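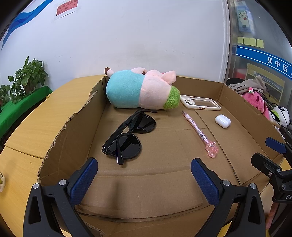

Two grippers, one cardboard box: the packing task.

I keep being told that collecting data with hand-held grippers is the safe, boring end of robotics. No motors to burn out, no arm swinging at anyone's head. A person squeezes the grip, the jaws close, the recording gets saved. What could go wrong?

Well, 195 recordings out of 1421, for a start. That's how many Claronine has now pulled from the packing set, and I'd bet a decent lunch that the figure goes up.

The fault is a dull one. The left and right grippers each keep their own clock, and the two are meant to be matched at the start of every session. In May somebody updated Kirkik, the software that does the matching, and after that a failed match was logged as a warning instead of stopping the session. So people carried on working. Everything looked fine on each side taken alone. Put them together and one hand was lagging the other by up to 74 milliseconds, which is plenty if a robot is supposed to learn when to let go of a pair of sunglasses.

It went unnoticed for 3 sessions. The dashboard was green the whole time, and I've seen enough green dashboards to know what they're worth.

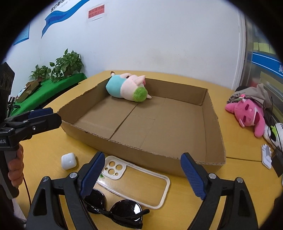

Ľubomír Kratochvíl was the one who caught it, by playing both sides next to each other at quarter speed and getting annoyed. His write-up is short and rather cross. He wants the session to refuse to start when the match fails, and I can't see a good argument against that. The reply so far is that it would "slow down throughput". So does throwing away a pile of finished work, I'd have thought.

There's also talk of repairing the bad recordings by shifting one side along until it looks right. I don't like it. The lag wasn't steady, it crept during a session, and "looks right" is how we got here. Bin them and do them again.

The fix to Kirkik is promised for the next release. Until then the instruction is to read the log before you start, and I'll be asking who has been reading it.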